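Home | Back Issues | Standards Desk | Site Notes | Subscribe | Contact

Rules for the soft stuff

The new handling rules for soft goods went live on 14 May 2024, and they run to 17 clauses. The old version had four, one of which was the title. If you work with the two-arm units at Sumavel or at the Palacios house, these are now your rules, and your sign-off sheet has already been reprinted to match. Please recycle the old ones. Please also stop using them as coasters, as they were found doing both jobs at Palacios last month.

The trouble with the old version was that it had been written for boxes. Boxes are polite. They have corners, they stay the size they were when you measured them, and if you squeeze one too hard it lets you know. A cushion will take whatever you give it and look fine until the seam goes. We logged 118 handling faults on soft items between October and the end of the review, and a fair share of them were filed under "other," a word that covers a lot of ground and tells the next shift very little.

So "other" is gone from the form. Clause 3 replaces it with five named faults: pinch, drag, slip, snag and drop. Pick one. If two happened, log two. If you think you have found a sixth, write to the Standards Desk before you invent a name for it, because the last person to do that gave us "flump," and it is still in the database.

Clause 5 is the one that drew the most mail. It says that both arms count as live whenever either one is holding something. The arm with nothing in its gripper gets the same keep-out distance as the arm doing the work. Several of you wrote in to point out that the idle arm is idle. We know. It is also powered, and it doesn't know that you have decided to ignore it. Keep your hands, sleeves and lanyards on the far side of the line until both arms have been parked and the operator has said so out loud. A nod is not a call. Neither is a thumbs-up – we had a long meeting about the thumbs-up.

Clause 8 covers where the fingers go. Grip on the body of the item, away from zippers, piping and labels, and close in steps. The old habit was to close all the way and back off if the fabric bunched. Fabric always bunches. The question is whether it bunches a little or whether you are now holding a fistful of somebody's upholstery along with the cushion, and clause 9 asks you to look before you lift. Clause 9 is one sentence long and took three drafts.

Clause 11 deals with house clutter. The Zuvell test rooms are swept and squared off every morning, and the old rules assumed that every room on earth was too. Real living rooms have fans, baskets, bags and cables in them, and people would like to keep it that way. The new wording lets you work around household items as long as they are on the room sheet before the run starts. Any fan within arm's reach is to be switched off at the wall. Loose plastic bags are to be moved out of reach or noted. You do not have to tidy. A few of you asked hopefully whether you were allowed to, and the answer is only before the room sheet is signed.

Clause 14 is about cables, and the short version is that you check them at the wrist as well as the base. Run each arm through its full reach with nothing in the gripper and watch the loop. If it catches on anything, stop and fix it. Tape is not a fix. Tape is what you were using last time.

For those who enjoy numbers, the review went through 2,376 logged runs, all of them read by people who have since asked to be moved to something with boxes in it. The Trinatum checklist that some teams have been using on the side was looked at too. Most of it was sensible and we took it. The part that told operators to "trust the arm" did not make the cut.

Every operator needs a fresh sign-off before the next block of house runs. It's a short walk-through and a written sheet, and the pass mark is 100 percent – it is open book, so we feel all right about that. Bring the new rules with you. Copies are in the rack by the door at each site, under the sign that says where the old ones used to be.

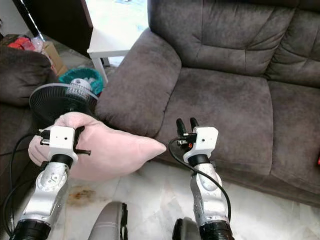
Comments on the wording stay open until the end of October, and they go to the Standards Desk by mail or by the box. Clause numbers help. So does saying what you would write in its place, particularly if your comment is going to be the word "no" with a line under it.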